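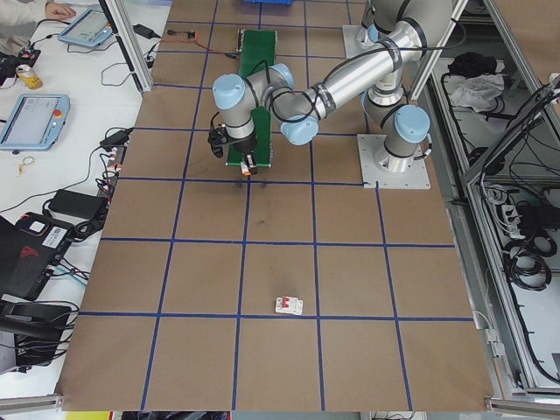
A brown work surface marked into cells with dark blue tape.

Tagged: Building News, Members

Last updated: 14th March

2 min read

Storage shelves: new labels and a new sign-up

The shared storage room at Odera reopens to members on Monday after the reshelving. Every shelf now has a number, starting at 1 by the door and ending at 148 on the back wall. The old letter codes are no longer in use, so please take any letter stickers off your boxes when you are next in.

Of the 148 shelves, 73 are already assigned. If you had a shelf before the work started, you still have one, and its number is in the email Elaine Holanda sent to all current holders. Boxes were moved across in the order they stood. A few had no name on them and are on the floor under the window. They will stay there until the end of May and then go to the charity shop on Marneo Street.

Members without a shelf can now ask for one. The limit is three per member – this includes any you already hold. Write to Elaine Damasceno with your name, your unit number and how many you need. Low shelves are held back for heavy items, so mention it if you have any.

Some things still can't be kept in the room: paint, solvents, gas bottles, food, and anything with a battery left on charge. Bikes go in the rack outside.

The door code has changed and will be given out with your shelf number. Please don't pass it on to visitors or delivery drivers. Parcels from Mistoleo and Trukimico should be signed for at the front desk as before – drivers have been told not to leave them in the corridor.

The two step stools live on the hooks behind the door. Please hang them back up after use.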